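Bilent Bench Sorting Cell – Set-Up Guide

Section 3: Planning and Budgeting for the Cell

3.1 Scope of this section

Complete this section before placing an order. It covers the bench, the arm and gripper, the bin and its contents, the target boxes, cameras, and running costs. Software installation is in Section 5. Amounts are in US dollars and exclude tax and freight. They are planning values for one cell; your quotation takes precedence.

Use the planning sheet supplied with the quotation pack. Fill in one sheet per cell, even if two cells will share a room.

3.2 Decide the task first

The task sets the reach, the finger type and most of the spend on consumables. Write it down in one sentence before comparing hardware, such as "Pick one item at a time from a mixed bin and move it to a box."

1. List the item types the cell must handle. Group them as rigid, soft, spiky or crushed.
2. Mark any type that will be mixed with cloth. Cloth covers other items and drapes over the rim of the bin.
3. Record the largest and smallest item in each group, with weights.
4. Send the list to Bilent with the quotation request.

A mixed bin takes more planning than a bin of identical parts. Balls, blocks, crushed cans and loose fabric can all lie within one finger width of each other, and the gripper has to come straight down between them.
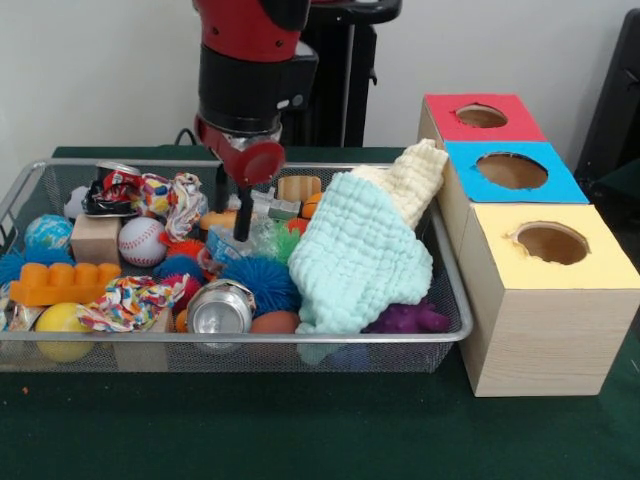
Figure 3-1. Two-finger gripper over a mixed bin, with target boxes at right.

NOTE: If the list holds only rigid items of one size, skip 3.4 and order the standard tray from the parts list.

3.3 Bench and mounting

1. Choose a bench that stands firm when pushed at one corner. Folding tables are not suitable.
2. Cover the top with a matte, single-color cloth. Allow $146 for cloth and fixings, including one spare cover.
3. Leave 600 mm of clear floor on the operator side.
4. Check the wall behind the bench. A plain, light wall is preferred. Posters and windows should be covered or moved out of the camera view.
5. Plan the cable route before the base is fixed. Cables that pass over the rim of the bin will be caught sooner or later.

CAUTION: Do not share a bench between the arm and other powered tools.

If the floor is tiled, place the bench legs on whole tiles where possible. Grout lines let the legs settle unevenly, and the arm will then need to be leveled again.

3.4 Bin, items and boxes

Wire-mesh baskets are recommended for mixed items. They are cheap to replace and part of the contents can be seen from the side. Choose one with a smooth rim and no handles standing above it.

1. Order two baskets per cell. Keep the second for changeover.
2. Order the item set. The Ilora mixed set costs $393 and covers soft, spiky and rigid types. Local purchase is acceptable if sizes match the task list.
3. Add cloths separately. Buy at least two colors, both light.
4. Order the target boxes. Each needs a round hole in the top face, wide enough for the items intended for it.
5. Place the boxes beside the basket within reach of the arm. Test the farthest one first.

Soft items are the easiest to hold and the easiest to lose track of on the planning sheet. A small plush toy compresses between the fingers, so its listed size says little about the opening it needs.
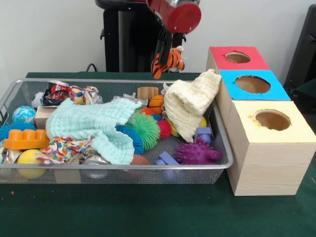
For that reason, enter two sizes for every soft item: at rest, and as held. The second figure is the one to compare with the hole in the box. Where the two differ by more than half, order the next box size up.

Budget for replacement. Spiky rubber items lose filaments, foil wrappers tear and crushed cans develop sharp edges. Under daily use, plan to replace almost a third of the set by the end of the first year.

CAUTION: Inspect cans before each session. Discard any can with a split wall. Wear cut-resistant gloves when refilling the basket by hand.

3.5 Cameras

Two views are advised – one fixed beside or above the bench, and one from head height looking down at the bin. The fixed view shows finger height over the rim. The high view shows which items are covered and whether a box has something in it.

1. Confirm that the fixed camera sees the whole basket and all the boxes.
2. Confirm that the high camera sees the bench top from edge to edge.
3. Check both views with the arm lowered. The arm will hide part of the bin in the high view.
4. Allow for one spare cable per camera.

NOTE: Abbasi mounts fit both positions. Other mounts may be used if they lock without tools.

A second bench in the same room is permitted. Keep the aisle between benches free of chairs and loose cable while either arm is powered.
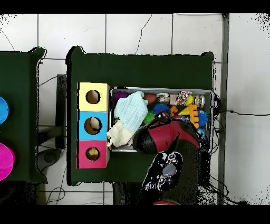

3.6 Running costs and service

Enter the following on the planning sheet under "Year 1":

– Replacement items and cloths
– Gripper finger pads, 5 pairs
– Service visit, if not included in the purchase
– Operator training, one day per operator
– Grarnatent extended cover (optional; must be ordered with the arm)

Extended cover does not include finger pads, baskets or damage from cables left in the work area.

3.7 Ordering and lead time

Orders confirmed by noon on Friday enter the next build week. Sites that close over the summer should confirm before June. Ship the bench and boxes ahead of the arm so that steps 3.3 and 3.4 can be finished before it is unpacked.

Keep a signed copy of the planning sheet with the cell. The installer will ask for it on arrival and will check the bench against it before opening the crate.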